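Handout 4: Rules for simulated pick-and-place runs

Read this before the lab in February. It covers what we expect from a simulated manipulation run, how to write a run up, and the mistakes that cost groups the most marks last year. The rules follow the house practice used on the Kevier bench, with a few changes for the Zoteck simulator.

## 1. What counts as a run

A run starts when the arm leaves its home pose and ends when one of these is true:

- the arm is back at home
- the time limit is reached
- a stop condition fires (section 3)

Resetting the objects by hand in the middle of a run ends it. Log it as ended and start a new one. Do not join two halves together, even if the second half only repeats a reach you already had.

Each group gets 224 runs on the shared machine. Failed runs count against that number and so do runs you forgot to log. Around half of your budget should be left when you start the final task.

## 2. Scene setup

Write the scene file first and freeze it. After that, only the start poses may change between runs, and only within the ranges you wrote down.

**Object names.** One name per object, lower case, the same name in the scene file, the log and the report. "Box", "carton" and "cardboard_box" in three places means somebody has to guess.

**Scale.** Check every imported mesh against a known length. The Huanca object set is in meters, but several of the older household items were exported in centimeters. A vegetable that loads at the size of a bus is easy to catch. One that is 10 percent too big is not, and it will change your grasp results.

**Collision shapes.** The visible mesh and the collision mesh are separate things. Open-work objects (racks, trivets, baskets) are often given a solid collision shape, so a finger will stop at a hole that looks open. Hollow objects have the opposite problem: if the collision shape is one convex hull, the arm can't enter the opening at all. View the collision meshes once before you freeze the scene.

**Markings.** Handling symbols printed on a carton are texture. They have no effect on the physics and must not be used as evidence of which way up the carton is. Read the pose from the simulator.

**Clutter.** Leave it in. Furniture and other objects that play no part in the task still matter for planning, and a scene that has been cleaned out tells us very little. If you do remove an object, say so in the report.

## 3. Stop conditions

All groups use the same 4 conditions:

1. Joint limit reached on any joint.
2. Contact between the arm and a fixed object, above the force threshold in your config.
3. The target object leaves the work surface.
4. Penetration deeper than 2 mm between any two bodies.

Number 4 is the one people switch off, as it fires a lot with soft grasps. Leave it on. If it fires too often, your time step is too long or your contact settings are wrong - fix those first.

Simulated arms don't break, so there is a habit of letting them push through things. Any run you would have stopped on the real bench should stop here too.

## 4. Working near and inside containers

Containers get their own section because most of the penetration errors come from them.

- Approach along the axis of the opening. Set a waypoint outside it and one inside, and keep the wrist angle fixed between the two.
- Pad the walls in the planner. The default padding is too thin for the wider gripper.
- Back out along the same path. Do not let the planner pick a shortcut to the next object.

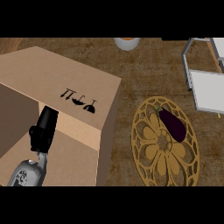 - Plan the second arm as well, including when it is parked. It still has volume, and it can be outside the camera view and inside your path.
- Don't judge clearance from a rendered view. An oblique camera makes gaps look larger or smaller than they are. Use the distance query and log the minimum.

## 5. Logging

Every run needs the scene file version, random seed, start poses, end reason and minimum clearance. Wendorico writes the first three for you. The other two come from your own script.

Save one still per run, at full size, with any black bands left on. Cropping shifts the pixel coordinates and then the overlay no longer lines up.

A still is not proof of a grasp. It gives you one moment. Success is decided from the object pose at the end of the run, and the log has to show it.

## 6. Reporting

Report all runs, including the ones that ended early. Give the success count over the total and list end reasons in a table. One group last year handed in a clean-looking result and left out run 582 of the shared log, where the arm had gone straight through a shelf. It was the most useful run they had.

State which results are simulated in the figure captions as well as the text. Captions get copied into slides without the page around them.

Bring a frozen scene file and a blank log sheet to the lab.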